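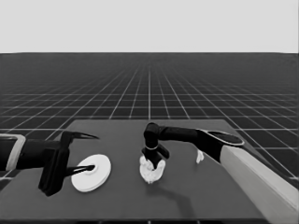
Can you learn anything useful about a two-arm robot cell from a simulator before you have seen the real one run? A fair amount about reach, clearance and the order of moves, and very little about how the fingers behave once they touch something soft.

I went to the Cundstead open day on Thursday with that question in mind. Cundstead builds small bench cells for handling light parts, and most of the visit was given over to Flelleck, their simulation package. The hardware demo came late in the afternoon. The doors opened at 3 and I stayed until 7, which was enough time to see both halves and ask more questions than was polite.

The simulator station had the usual bare setup: a dark table, a floor grid running out to the horizon, and nothing else in the way of surroundings. I have no complaint about that. Rendered walls and ceiling lights cost processor time and tell the planner nothing. Everything was in gray tones, with the parts in white, so they were easy to pick out against the tabletop from the back row.

Two arms share the table. The left one had the tip of a finger at the small recess in the middle of a flat white disc. The other had its gripper pointing straight down with the fingers closed on a lumpy white object, and a small upright piece stood close by on its right. I spent most of my time looking at that last spot. The forearm passes over the small piece, so any plan that lowers the wrist has to account for it, and the presenter's answer was that Flelleck treats every loose part as an obstacle until it is assigned to an arm. I would want to see the log before believing that in all cases, but it is the right default.

Some notes on the software, for anyone considering it:

The collision check runs at 400 Hz on the demo machine. The planner itself is slower, and they did not give a figure.

Each arm has its own task list, and a shared zone is defined in the middle of the table. Only one arm may hold the zone at a time. This is simple and a bit wasteful. Two arms that could pass each other safely will wait instead.

Contact on rigid parts is handled well, at least on paper. You set friction and stiffness per part, and the disc gets by with the defaults.

Contact on soft parts is a different matter. Folds are approximated with a coarse mesh of up to 350 elements, and the presenter said that a grasp which holds in the simulator should be treated as a candidate to be tested. I appreciated the plain answer.

The file format is their own. There is an exporter from Omerović, which I have used for a few years, but it drops joint damping values on the way through. I asked whether a fix was planned and was told it was on the list.

The hardware demo used a matching pair of arms on a steel bench in the next room. They ran a short sort of rigid caps first and then moved to folded cloth. The caps went fine. The cloth took several tries, and the operator ended up changing the approach angle by hand. After that it ran clean until the break. I asked if the new angle would be fed back into Flelleck, and it is a manual step for now - you type it in.

Skindatness, the distributor that hosted the event, had a price sheet at the door, but it covered only the arms and not the software license. I have written to ask for the rest. If the quote is reasonable I will probably take the trial license, rebuild my own bench layout in it, and check the shared zone logic with a loose part parked right under the forearm. I will post the logs if they are worth reading.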